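# Serrano、小物部品の移載にアーム導入へ　初年度の枠は1000万円、発注は2月に判断

精密部品加工のSerranoは11月13日、検査工程の手前で行っている小物部品の移載作業に、ロボットアームを導入する計画を取引先向けの説明会で明らかにした。初年度の設備予算として1000万円を確保し、対象を2台に絞る。計画名は「Iner」。機種と据え付け業者を最終的に決めて発注するかどうかは、来年2月の設備会議で判断する。

移載の対象になるのは、切削と洗浄を終えた樹脂や金属の小さな部品で、社内の登録では213品番ある。現在は作業者が作業台の上で一つずつ向きをそろえ、検査用の受け皿に移している。受注が重なる月末は検査工程の担当者もこの作業に回るため、検査そのものが翌日に持ち越されることがある。

計画をまとめた生産計画課のアブンディオ・アギーレ課長は、説明会で「検査の人員を検査に戻すことが第一の目的になる。移載の速さは今の手作業と同じでかまわない」と述べた。人員の削減は計画に含めていないという。

## 対象はまず50品番

213品番のすべてを初めから扱うことはしない。同社は過去の出荷記録をもとに、出荷の多い50品番を第一段階の対象に選んだ。残りの品番は手作業を続け、第一段階の稼働状況を見てから広げる範囲を決める。

選定では、出荷数のほかに形状も考慮した。厚みがあり、上から挟んで持ち上げられる部品を優先している。薄板や、ばねのように絡みやすい部品、表面に傷がつくと返品の対象になる鏡面仕上げの部品は第一段階から外した。鏡面仕上げの部品については、指先に貼る保護材の候補を別に調べているが、費用は今回の予算に入っていない。

部品を受け皿に並べる向きも見直す。これまでは検査担当者ごとに置き方の好みがあり、同じ品番でも表裏が異なることがあった。計画では品番ごとに置き方を一つに定め、作業手順書に図を加える。この改訂は機械の導入とは別に進め、発注が見送られた場合でも実施する。

## 見積もり前に配置を検討

同社は見積もりを依頼する前に、据え付けを担当する候補の一つであるNivinenとともに、シミュレーション上で作業台とアームの位置を検討してきた。台の長辺と短辺のどちらにアームを寄せるか、アームを台に直接載せるか、独立した台座に据えるかを比べたという。

直接載せる案は部材が少なく済むが、既存の作業台の天板を補強する必要がある。台座に据える案では床に固定する工事が加わる一方、作業台は今のものを使い続けることができ、台だけを清掃や交換のために動かせる。見積もりの総額では台座案が上回るものの、同社は台座案を基本とした。現在の作業台には検査室から譲り受けたものが混じっていて、高さがそろっていないことも判断の材料になった。
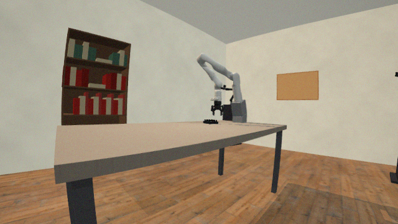 台座に据えたアームの配置を検討するシミュレーション。2本指のグリッパーを下に向け、作業台上の小さな黒い物体に近づけた状態。

シミュレーションで確認するのは、主に手先が届く範囲と、関節が無理のない角度で動けるかどうかである。部品の滑りやすさや、洗浄後に残る油分の影響までは評価の対象にしていない。アギーレ課長は「画面の中で届くことと、現場で落とさずに運べることは別の話なので、予算の資料でも項目を分けた」と説明した。

把持の確認には実機が必要になる。同社は発注の前に、Nivinenの作業場へ部品を持ち込んで試す日を設ける。持ち込むのは対象の50品番のうち、形や材質が異なるものを選んだ一部で、選定は検査課が受け持つ。試験の費用はNivinenの見積もりに含まれており、発注しなかった場合に限り別途請求される取り決めになっている。

## 本体以外の費用を先に積み上げ

1000万円の枠には、アーム本体と手先のほか、台座、制御盤、部品の位置を読み取るカメラ、安全柵、電源工事、作業者への教育、初年度の保守が含まれる。消耗品と予備の指も同じ枠で購入する。部品を置く受け皿の作り直しは、金型課の通常予算で賄う。

同社が予算の組み立てで重視したのは、本体以外の費用を先に積み上げることだった。以前、洗浄工程に自動の搬送装置を入れた際、装置の価格だけで稟議を通し、後から床の補修と配線の追加が必要になった経緯がある。当時は不足分を翌期の修繕費から回したため、予定していた空調の更新が遅れた。

今回は、電源工事と床への固定について工務担当が先に現場を確認した。検査室に隣接する区画は床下に配管が通っており、台座を固定できる位置が限られる。配管を避けると作業台の向きも決まってくるため、アームの配置はこの制約を前提に検討している。床の図面が古く、配管の位置を確かめ直す作業が残っているという。

価格の比較では、購入とリースの両方で見積もりを取った。リースは初年度の支出を抑えられるが、手先や台座のように自社の仕様に合わせて作るものが契約の対象外になり、管理が分かれる。経理課は、本体だけをリースにして周辺を購入する案も含めて試算しており、2月の会議には両方の案を提出する。

予算枠を超える見積もりが出た場合の扱いも決めた。その場合は2台を同時に発注せず、1台目の検収を終えてから2台目を判断する。安全柵や教育の費用を削って台数を維持することは認めない方針で、設備会議の資料に明記する。

## 候補は2社

据え付け業者の候補は、NivinenとAsineの2社に絞られている。Nivinenは配置の検討から参加しており、台座の設計と現場の工事を一括で引き受ける。Asineは制御盤の製作と保守を主な業務とし、台座と工事は別の業者に委託する形の提案を出した。

両社に渡した仕様書は同じもので、対象の品番、設置場所の寸法、稼働時間、停止したときに復旧させるまでの手順などを記している。Serranoは回答の書式もそろえ、項目ごとに金額を記入するよう求めた。一式としてまとめた金額は受け付けない。保守契約については、2年目以降の料金と、部品の供給を続ける期間を書面で示すことを条件とした。

仕様書には、ロボットが扱えなかった部品の逃がし先も盛り込まれている。つかみ損ねた部品や、カメラが向きを判別できなかった部品は、台の手前に設けた別の箱へ集め、作業者が手で移す。箱がいっぱいになった時点で機械が止まるようにし、止まったことを検査室の表示灯で知らせる。表示灯の配線はSerranoの工務担当が行う。

ソフトウエアの扱いでは、品番を追加するときの費用が論点になっている。Nivinenは操作画面から自社で追加できる方式を提案した。Asineは、追加のたびに同社の技術者が設定する方式で、初期費用は低い。Serranoは第二段階で品番を広げることを想定しているため、両社に対し、追加作業を社内で行う場合と委託する場合の金額をそれぞれ示すよう求めている。

アギーレ課長は候補の優劣について「試験が済むまでは話せない」としたうえで、「品番の登録を誰がするのかで、数年後の費用がかなり変わる。初期費用の安さだけで順位をつけることはしない」と述べた。

## 現場の教育と当面の運用

稼働後の運用は検査課が担う。夜間の無人運転は行わず、作業者がいる時間帯に限って動かす。始業時の点検、指先の清掃、受け皿の交換を日常の作業とし、点検表は工務担当と検査課が共同で作成する。制御盤の扉を開ける作業は工務担当に限定する。

教育は据え付けの前に始める。検査課の作業者には停止と再開の操作、部品を取り除くときの手順を教え、品番の登録は生産計画課と検査課から選んだ担当者が受講する。受講の時間は勤務時間として扱い、その間の移載作業には他課から応援を出す。応援の人件費は1000万円の枠とは別に、各課の予算で負担する。

アームの周囲は安全柵で囲い、扉を開けると動作が止まる構造とする。柵を設けずに人と並んで動かす案も検討されたが、受け皿を運ぶ台車の通路と重なるため採用しなかった。通路の幅を確保するため、検査室の入り口に置いている棚は移設する。

手作業用の作業台は当面残す。機械が止まったときに移載を続けられるようにするためで、第一段階の間は撤去を検討しない。手作業とロボットで受け皿を共通にし、どちらで並べたものかは作業票の記号で区別する。検査課はこの記号をもとに、向きの間違いや傷の有無を月ごとに集計する。

説明会に出席した取引先からは、移載の方法が変わることで出荷の書類に変更があるかとの質問が出た。同社は、検査の基準と成績書の様式は変えないと回答した。変更の届け出を契約で求めている取引先には、発注の可否が決まった後に個別に連絡する。納期の短縮を期待する声に対しては、第一段階では納期の見直しを行わないと答えている。

## 発注までの日程

Nivinenの作業場での把持試験は年内に行い、Asineについても同じ部品を使って同様の試験を依頼する。両社の見積もりは試験の結果を反映したうえで、年明けに改めて提出を受ける。床下の配管の確認もそれまでに終える。

2月の設備会議では、機種、業者、支払いの方法、台数の順に審議する。会議で承認されれば同月中に発注し、台座の製作と電源工事を並行して進める。据え付けの時期は業者の納期によって変わるため、説明会では示されなかった。

検収の条件には、対象の50品番をすべて登録し、通常の稼働時間で連続して運転できることを挙げている。つかみ損ねの割合の上限は把持試験の後に定め、契約書に記載する。条件を満たさない品番が残った場合は、その品番を対象から外して検収するか、業者が手先を作り直すかを協議する。

第二段階で扱う品番の範囲と予算は未定で、Serranoは第一段階の稼働後に改めて計画を出すとしている。計画に関する取引先からの問い合わせは、生産計画課が受け付ける。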